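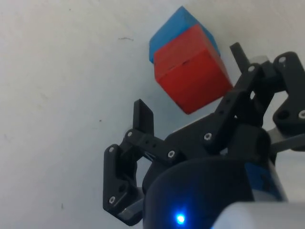
Ticket: Sorting cell, put-away task
Opened by: Nithin Lobo
Assigned to: Rok Tomić
Status: Open
Priority: Normal (was Low, raised by N. Lobo)

Summary
Arm will not reliably take one block when two are touching. Vendor says the skill is "ready for light household and workshop use". I would like that wording off our site until this ticket is closed.

Steps to reproduce
1. Load the standard put-away routine, Trondex controller, no changes to speed.
2. Red block and blue block together, blue behind red, both turned at an angle to the table edge.
3. Ask for the red one.

Expected
Red block in the tray. Blue block stays where it is.

Result
Out of 70 tries it fetched red alone 10 times. In most of the rest it closed on both or pushed the pair along the table until the routine timed out. In 5 it stopped above them and reported success with nothing in the fingers. Log attached.

Comment – Rok Tomić
Thanks for the log. Have you tried squaring the blocks up to the table first? The grasp planner prefers straight edges.

Comment – Nithin Lobo
Yes. Better when they are square and a hand's width apart, which is how they are in the Brelska demo. My kitchen drawer isn't laid out like that and neither is the parts bin at Hellar. If I have to tidy up before the machine can tidy up, I may as well carry on.

Comment – Rok Tomić
Fair. Can you check three things for me:
- fingertip pads clean
- camera calibration run since the February update
- "single object" ticked in the grasp settings

Comment – Nithin Lobo
Pads wiped with a dry cloth. Calibration rerun twice. The box was already ticked. Ran another batch at half speed and saw no difference worth writing down, except that it now takes up to 200 seconds to fail.

Comment – Rok Tomić
I think I see it. With the blue one tucked behind, only a wedge of it shows from the wrist, so the segmenter may be treating the pair as one odd-shaped object. Then it picks a grip across the whole lump. I've put a test build on the share with a colour split step before grasping.

Comment – Nithin Lobo
Test build installed. It does get red more often, I'll give you that. Then I swapped in two red blocks and we were back where we started. Colour is a nice trick with toy blocks. Most of what people want put away is socks, cutlery, screws, the same thing over and over in the same colour.

Comment – Rok Tomić
Agreed, it's a workaround. The proper fix is a nudge move to separate things first, as a person would. It's on the list but it isn't small. I do think you're being a bit hard on it – last year it couldn't do single blocks.

Comment – Nithin Lobo
I'm not arguing about last year. A customer rang to ask whether it could empty a dishwasher and I didn't know what to tell her that wouldn't sound rude. Please keep this open.

Action
R. Tomić: write up nudge move, estimate to follow.
R. Tomić: find out why an empty grip is logged as success. Separate ticket please, this one worries me more than the blocks.
N. Lobo: repeat with three blocks touching once there is a build.
Web copy: "light household use" to come down. Waiting on sales.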